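Still Slower Than You Are

Two arms can put away the toys. Whether you would want to wait for them is another question.
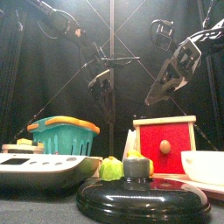
Clearing a table is the kind of chore most people do without looking. You pick up the lid, see where the pot went, drop the loose bits in whatever is nearest and wipe. A ten-year-old can do it badly in three minutes. For the past year and a half I have been visiting people who are trying to get machines to do it at all, and the short answer is that they can, on some days, with some objects, if you leave them alone and don't mind the time.

Saoirse Kinsella runs the household group at Skernmont, a company of 70 people that used to make sorting equipment for parcel depots. The depot work still pays the bills. Her group has the back third of the building and works on tidying, which she defines as "everything is somewhere, and it should be somewhere else."

The first thing she told me was that the arms are no longer the hard part. A pair of decent arms costs less than a small car now, and they will go to the same point in space all day without complaint. What they lack is any feeling for what they are touching. A round wooden knob on a drawer is easy. It sticks out, it is stiff, and if you pull it the wrong way it mostly stays put. A glossy black lid is hard. The overhead lights show up in it as a white streak, and a depth camera can take that streak for a hole, or for nothing. The group lost most of one spring to shiny lids.

Then there are soft things and light things. Toy lettuce came up in conversation more often than I had expected. It is crinkled, it weighs next to nothing, and when two hard fingers close on it they may get hold of a fold or they may push the whole piece along the table. Kinsella's people used to score that as a failed grasp. Now the arm is allowed to push it up against something and try again, the way you would trap a pea against the side of the plate.

"We spent too long trying to make it neat," she said. "People aren't neat. Watch somebody empty a dishwasher."

The test I watched had a simple rule. A person set out a mix of toys and kitchen things, never the same way twice, and the arms had to put each one where it belonged. Food went in one place, dishes in another, toys in a third. In the June series they ran 2061 attempts at moving a single object, and 913 of those went through from start to finish with no help. Kinsella gave me both numbers before I asked. That is under half. She pointed out that the year before they had not bothered to keep a total, as there was so little to add up.

Most of the failures were dull. The arm reached, closed, and came up with nothing. Or it got the object and then stopped because the other arm was in the way. Working two arms over one small table is like cooking with somebody in a narrow kitchen, except that neither of them says "behind you." The software keeps a safety gap between the arms, and for months that gap was so wide that they took turns for everything. It is smaller now. They still hesitate, and a person watching will find it tiring.

Tuấn Đàm, who writes the part of the software that decides what to pick up next, thinks order matters more than grip. If a bowl is sitting on a tray, do you move the bowl or the tray? If a piece of fruit is half hidden behind the handle of a lid, do you go for the fruit and risk knocking the lid, or move the lid first and risk rolling the fruit onto the floor? He has a long list of these. A person answers them without noticing. His program answers them by guessing a few steps ahead and choosing the guess with the least regret in it, and it takes several seconds over each one.

I asked him if it would be quicker to tell the thing the rules. He said they had tried. They got up to 70 rules, and then somebody brought in a berry basket, and it broke four of them. A basket is a container, so things go in it. It is also an object, so it has to be put away. With slots in the sides you can see right through it, and the cameras were not always sure there was a basket there.

On the shop floor things are further along, and the reason is plain enough. In a shop you can change the room. Teresa Flanagan manages a packing line at Balogh, which makes up gift sets, and she has had two arms working on it since last fall. They put three items in a box and the box on a belt. Every item arrives the same way up, in a molded tray, under lights that never change. She is happy with them. They cover a shift she could never fill, and when one jams she can usually clear it herself.

"But I did the tidying for them," she said. "That's what the trays are. Somebody has already put everything where it goes."

I think that is the fairest account I heard of where all this stands. The machines do well after the mess has been dealt with. A house is mostly mess, and the people who live in it are not going to lay their spoons out in molded trays. Finbarr Quinlan, who sold dishwashers for thirty years and now advises a small outfit called Jomov, says the same thing happened with his old product. Early buyers complained that they had to rinse, scrape and stack before the machine would do any good. They bought them anyway, and over time kitchens changed to suit -- deeper counters, flatter plates, a gap under the worktop. He expects storage to go that way too, with bins and shelves that are easy for a gripper to read.

Evie Tapley is less sure. She runs Luvville, a day care that let Jomov try a single arm in a storeroom after hours. The toys came back to the shelves in the right bins most evenings. It took the arm until 9 p.m. to finish what two of her staff did in twenty minutes, and in the morning somebody still had to check under the table. She liked that it sorted the small pieces, which is the job everyone avoids. She did not like giving up the storeroom. When the trial ended she was asked if she wanted to keep the arm at a reduced rate, and she asked for the bins instead.

Back at Skernmont, Kinsella's next target is a full table with no help, start to finish, in under half an hour. They have managed it a handful of times. The day I was there they got to the last object, a small piece of toy fruit, and the left arm picked it up, carried it across and let go a little early. It rolled. Đàm wrote it down as a failure, put the fruit back on the table and started the run over.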